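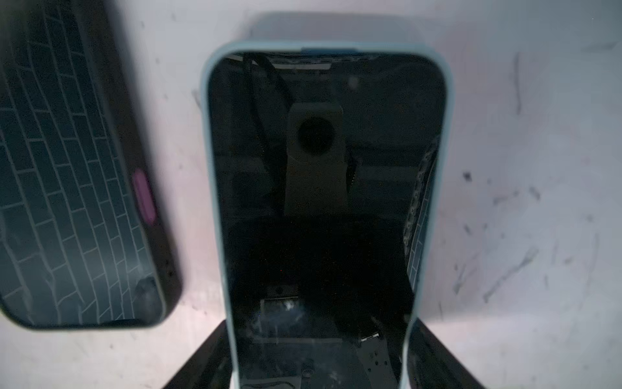
A phone with its screen switched off. The dark glass is glossy and gives back reflections.

Why can you see yourself in a dark window?

Have you ever walked past a window at night and seen somebody in pajamas looking back at you, and then worked out that it was you? It's a funny feeling! In the daytime that same window shows you the yard and the trees and maybe the neighbor's cat, and you hardly notice the glass at all.

The secret is that smooth glass always bounces a little bit of light back, day and night. When it's sunny outside, so much light comes in through the window that it drowns out the small bounce (a bit like trying to hear a whisper at a birthday party). After dark, hardly any light comes in from the yard, and the light from your lamp bounces off the glass and into your eyes. Ponds do this too, and so do puddles, if the wind leaves them alone for a minute.

Try it at home

Wait until evening and stand by a window with the lamp on. Can you see your face? Now ask a grown-up to switch the lamp off, and keep looking while you slowly count to 25. What can you see outside now?

Hollis Science Pages for Kids, July 2024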